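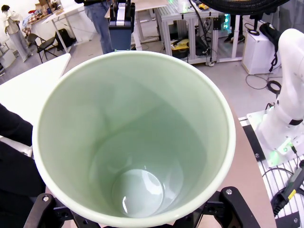

El vaso de plástico se queda en casa

Ligero, barato y difícil de romper, el vaso de plástico rígido lleva décadas en los armarios sin que casi nadie lo haya elegido con atención. Repasamos cómo se fabrica, cuánto dura y en qué conviene fijarse antes de comprar el siguiente.

1 de abril de 2025

En casi todas las cocinas hay un estante bajo donde acaban los vasos que no son de cristal. Unos llegaron con los niños, otros con una mudanza, alguno venía en un lote de camping del que ya faltan los platos. Suelen ser de colores pálidos, verde menta, amarillo, azul cielo, y se usan más que los buenos. Sirven para el agua de la noche, para los cepillos de dientes, para medir el pienso del perro y para regar las macetas de la ventana.

El vaso de plástico reutilizable tiene poco que ver con el desechable. La pared es más gruesa, el borde está redondeado y el material aguanta años de fregadero. La forma, en cambio, apenas cambia de un fabricante a otro: una boca ancha que se va estrechando hacia una base más pequeña. Esa inclinación permite sacar la pieza del molde sin dañarla y, ya en casa, meter un vaso dentro de otro.

La mayoría se hace por inyección. El plástico entra fundido en un molde de acero, se enfría y sale con la forma definitiva. En Liveck, un taller de menaje que trabaja con moldes propios, una sola prensa saca 779 vasos por turno. El color va mezclado en la granza desde el principio, de modo que un arañazo no descubre otro tono debajo. Los verdes y los grises claros son los que más pide su clientela, y también los que peor disimulan el té y el café.

Polipropileno, melamina y copoliéster

Tres materiales se reparten buena parte del estante. El polipropileno es el más común: flexible, opaco o translúcido, con un tacto algo ceroso. Lleva el número 5 dentro del triángulo de la base y por lo general tolera bien el lavavajillas. Se raya con facilidad y coge olores si se deja un líquido fuerte toda la noche.

La melamina pesa más y suena casi como la loza cuando se apoya en la mesa. Tiene un acabado brillante que gusta mucho en terrazas, pero no debe ir al microondas y una caída mala puede partirla. El copoliéster es el que imita al cristal. Cuesta más y queda bien en la mesa, aunque con los lavados puede perder transparencia.

Ninguno es eterno. El fondo suele ser lo primero que se estropea, sobre todo si se remueve con cucharillas de metal. Después viene el borde, donde aparecen pequeñas mellas que se notan antes con el labio que con la vista. Un vaso con grietas o con la superficie áspera ya no debería usarse para beber. Puede seguir en el baño o en el cajón de los lápices.

Lo que cabe y lo que pesa

Para un adulto, un vaso de agua cómodo ronda el cuarto de litro. Los modelos infantiles se quedan en 200 mililitros, una medida que una mano pequeña puede sujetar sin ayuda. La gama Wandell añade un labio grueso que facilita el agarre cuando los dedos están mojados. Hornwood ha preferido paredes rectas, más estables sobre la mesa pero incómodas de guardar, porque no se apilan.

El apilado parece un detalle menor hasta que el armario es estrecho. Seis vasos cónicos ocupan poco más que dos. El problema llega cuando se guardan húmedos: el aire no circula, se pegan entre sí y a los pocos días huelen a cerrado. Lo mejor es dejarlos boca abajo en el escurridor hasta que estén secos del todo y apilarlos después.

Si dos se quedan encajados, no hay que hacer palanca con un cuchillo. Se llena el de dentro con agua fría, se sumerge el de fuera en agua templada y se gira despacio. Con el plástico grueso tarda un poco más que con el cristal – un par de minutos suele bastar.

Limpieza sin estropajo

El estropajo verde es el mayor enemigo de estos vasos. Cada pasada deja surcos finos, y en los surcos se queda el color de las bebidas. Una esponja blanda y jabón son suficientes para el uso diario. Para las manchas de té funciona una pasta de bicarbonato y agua, extendida con los dedos y aclarada al cabo de un cuarto de hora. El olor a zumo o a leche se va con agua y un chorro de vinagre.

En el lavavajillas, siempre en la bandeja de arriba y bien sujetos. Al ser tan ligeros, se dan la vuelta con el chorro y terminan llenos de agua sucia. Colocarlos entre dos piezas más pesadas lo evita.

Comprar menos veces

En noviembre, la tienda de menaje Hattori recogió vasos viejos de sus clientes a cambio de un descuento. Reunió 1.767 piezas, muchas todavía en buen estado. Las que servían se lavaron y volvieron a la venta por unidades sueltas en una cesta junto a la caja. Los colores desparejados fueron los primeros en agotarse.

Quien vaya a comprar puede hacer unas comprobaciones rápidas en la propia tienda. Pasar el dedo por el borde para buscar rebabas. Apoyar el vaso en una superficie lisa y ver si baila. Apretar un poco las paredes con la mano: si ceden demasiado, lleno de agua será peor. Y mirar la base, donde deberían figurar el material y el símbolo de la copa y el tenedor que indica que es apto para alimentos.

El precio dice poco. Hay vasos caros de diseño que se rayan en un mes y otros de bazar que siguen en el estante después de tres mudanzas. En el interior conviene un acabado liso, sin relieves ni esquinas marcadas en el fondo, para que la esponja llegue a todas partes.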